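I meant to write this up on Saturday evening and then fell asleep on the sofa with my shoes on, so you're getting it now, with tea.

For anyone new, I help out at a robotics club called Flallent (the name came from a misspelt label and we've all grown fond of it). This term's project is table-laying. The students are teaching our two-armed robot, Mastari, to put small things into and onto other small things, and somebody decided early on that the small things should be stripy pumpkins. I was doubtful, I'll admit! I'd have started with a nice square block. But a pumpkin has ribs and a dip in the top, and it teaches you a great deal about where a finger ought to go.
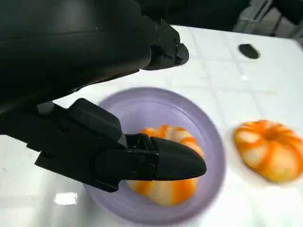
We had a long chat over lunch about how slowly an arm should come down over a bowl. One half of the group likes a brisk approach and a pause at the end, and the other half wants it gentle all the way, and I'm afraid I changed sides twice. In the end they agreed to try 15 runs each way and write everything down in the same notebook, in pen, with the grumbling kept to the margins.

Most of the real work is in that notebook. The planning program the students wrote is called Lidex, and it has grown to 1,122 lines, a good many of them comments along the lines of "why does this work". We spent a happy hour reading through it together and renaming things so that a newcomer might have a chance. If you've ever tried to explain a variable called "thing2b" to a fourteen-year-old, you'll know how much tea that takes.

The other job was thinking about both hands at once. It's easy to plan for the left and forget that the right has to be somewhere too, and we talked a lot about which hand should get which pumpkin, and whether the plate ought to stay in the middle or move to suit the weaker side. I like it in the middle. I also like how the mug gives them something at the back of the table that the plan has to leave alone.
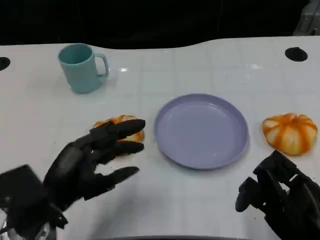
## What's next

The Koller is in December, and each team gets 20 minutes at the table, including setting up. The students want to practise with a kitchen timer, and I've promised to bring mine (the loud one, sorry in advance). I also need to book the minibus and find out whether we can park round the back.

We've got £430 left in the kitty, and opinions differ on whether it should go on spare finger parts or club jumpers. I've asked for a proper list from each side by next week. I already know what colour the jumpers would be.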